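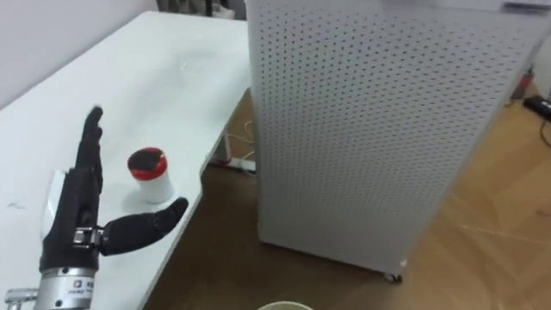

I have been on the wrong side of the white table argument for most of my adult life, and I'd like to switch. For years I told everybody who'd listen that white tabletops were for people who don't eat, draw, fix things or own a pen. I went for dark wood, the darker the better, and I felt pretty smug about it. Then I started spending my mornings at a white table, a plain matte one with a few gray scuffs on it, a little smudge, and a small white cup with a bright red band around the top standing near the edge, and I noticed I was a lot calmer there than I was at home. I can find the cup! That sounds like a small thing until you've lost a brown mug on a brown table under a brown envelope.

My own table is walnut veneer and I bought it in Altenow when I was 38, after months of looking (the tab I kept open said 2,269 results for "dark dining table," and I'm embarrassed to say I looked at a lot of them). It hid everything, which was the whole selling point. Coffee rings, crumbs, marker, you name it. What I hadn't thought through is that a table that hides crumbs is a table you don't wipe. Mine looked clean for six years. Then one November I got a bright lamp for a jigsaw puzzle, switched it on, and wow. I wiped that table twice before dinner and the cloth still came up gray.

White doesn't let you do that. A white table tells on you by lunchtime, and I used to think that was the case against it. Now I think it's the case for it. You see the smudge, you wipe the smudge, you go back to your sandwich. And the marks that won't come off? Leave them alone. I mean it. The people who are miserable with white furniture are the ones scrubbing at every scuff with some foam block until they've rubbed a dull patch into the top, and then the dull patch bugs them more than the scuff did.

My friend Junhao Ding thinks I've lost my mind. He says white tables make a room feel like a dentist's office, and I'll give him half a point there. I've sat in those rooms. But I think he's blaming the table for what the floor is doing. Put a white table on gray tile, with white walls and one of those bluish ceiling lights, and sure, you're waiting for somebody to call your name. Put the same white stuff over wood and it's a completely different place.
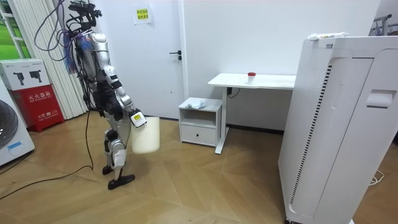 Light brown planks, white walls, and a bit of green out the window.

That's the floor I'd pick if anybody let me pick a floor. The planks run on the diagonal in a chevron kind of pattern, and with that going on underneath, the walls can be as plain as they like. Even a white washing machine looks okay standing on it, and I say that as someone who has spent real money on a curtain to hide a washing machine. (The curtain was 40 dollars and it got caught in the door constantly. I took it down.)

So here's where I've landed, for whatever it's worth. If you've got a warm floor, go light on everything above it and quit worrying. Get the matte top or the glossy one, I don't care much, although matte is kinder if you sit facing a window. If you've got a cold floor, fix that first, with a rug if you rent. A rug did more for my old place in Badstead than any chair I ever dragged up the stairs.

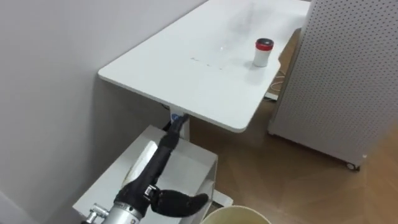 And then keep one or two things out in a color you like. This is the part where I really disagree with the magazines, which want either a bare slab or a tray with a candle, a stack of books and a bowl of fake moss. A tray is just a place where mail goes to sit. One thing with some red on it will wake up a whole tabletop, and you can pick it up with one hand when you need the space. My aunt had a red pepper grinder that did this job for decades - it was never in the way and you always knew where the pepper was.

Is there a downside? Sure. Blue ink is a pain. Turmeric is worse, and if you cook with a lot of it I'd put down a cloth or keep your dark table with my blessing. Cheap white tops also chip at the corners, so go for one where the corners are rounded, especially if you've got kids at corner height. And they do show pet hair, though so does my walnut, if I'm being fair, plus my couch and most of my pants.

The walnut table is going to my cousin in Narnstead as soon as she can borrow a van. She has two boys and a glue gun, and she says she doesn't want to see what's on it. I get that, I really do - I felt the same way until I bought that lamp. I'm keeping the lamp.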